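Clovard fingertip kit for parallel grippers, worth the money?

Forum: End effectors and tooling
Started by rvasiliu, 6 September 2018

rvasiliu
We run two arms on one table, each with a parallel gripper, and I am pricing replacement fingertips. Clovard sells a tip kit for 232 with a finger mount adapter included. The Davik set is 154 but the adapter is extra. Small flat boxes and trays, nothing heavy. Has anyone put real hours on either?
Ruxandra Vasiliu

hivutden_lab
Davik here, almost 1,000 cycles on the first pair. Tips are fine. The adapter is where they get you: separate order, separate shipping, and ours arrived with the wrong screws. Once that was sorted I had no complaints.

fang_toolpath
Don't buy either. Print your own. A wedge tip is a 20 minute model if you have calipers, and you can change the angle when the part changes. Paying 232 for a shape is silly.

skarpenko
Disagree with fang. I printed tips for most of a year. The shape is easy, the repeatability is not. Every new pair came out slightly different at the mounting face and I had to redo the closing offset each time. With the kit I swap tips and carry on with the same numbers.

fang_toolpath
Then your printer needs work. Put a dowel hole in the base and ream it. Same offset every time.

skarpenko
I did that. It helped on two grippers and not on the others. I also value my evenings.

hivutden_lab
Both of you are leaving out part height. On thin parts the tip angle matters more than who made it. A steep tip touches the table before it reaches the side of the part. What is your lowest part, rvasiliu?

rvasiliu
6 mm, with a hard edge. Most are taller. Tray pickup will be from the side.

hivutden_lab
For 6 mm I would want the shallow wedge. Davik only lists the steep one. Clovard has both, but check which one ships as standard – it changed last December.

skarpenko
Stefaniia here, from the two-arm thread. Pictures of red tips on small boxes, since that is the size range you asked about. The third one has the tray.

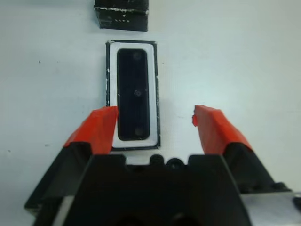
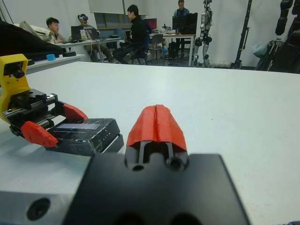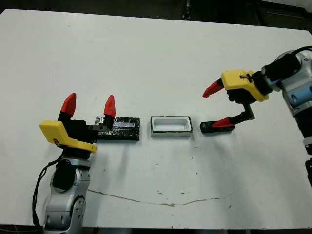
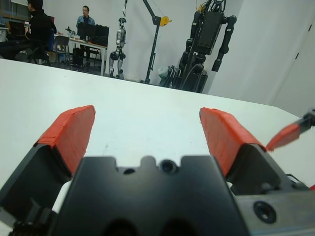

rvasiliu
Does the Clovard adapter have to come off the finger when you change tips?

skarpenko
The adapter stays on. Two screws from the back release the tip, and the new one seats against the same shoulder. Recheck the fully closed position after the first swap, then leave it alone.

fang_toolpath
Still 232 for two screws and a wedge.

rvasiliu
Noted. Ordering one Clovard set with the shallow wedge for the left arm and printing a pair for the right. I will post the offsets for both once there are enough swaps to compare.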